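Ticket 2467, pour cell, Merkville bench
Opened by: Lurdes Torres
Status: open, again

Arm stops mid-job with a grip fault. Restarting clears it, which is what restarting is for.

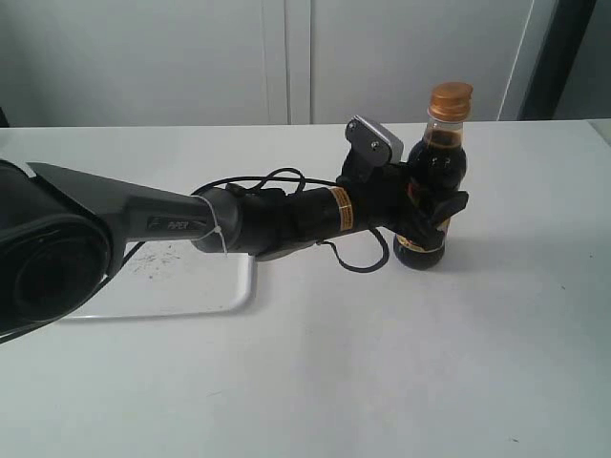

Grip force was at 12 when I got here. Bianka Lakatos swears she left it at 6, and the log swears nothing, having been switched off in April. I put it back to 6 and went over the cabling. There's a loop hanging under the wrist, down by the base of the bottle, and I'd like it tied up before it snags on something — ideally not on my shift.

Wrist camera check, glass position: 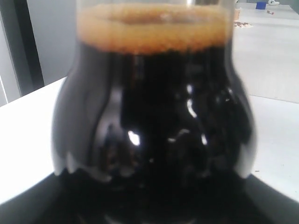

Wrist view, dark pour with tan head, close up.

Focus is soft this near. Bianka says the Tila script doesn't care. I care a little.

Next, finger zero. Jogged them closed, reset the offset, saved as Flamitora 79
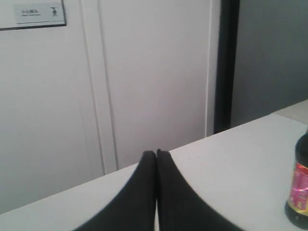 and then saved it a second time, having met this controller before. Leaving the ticket open until Bianka reruns the job.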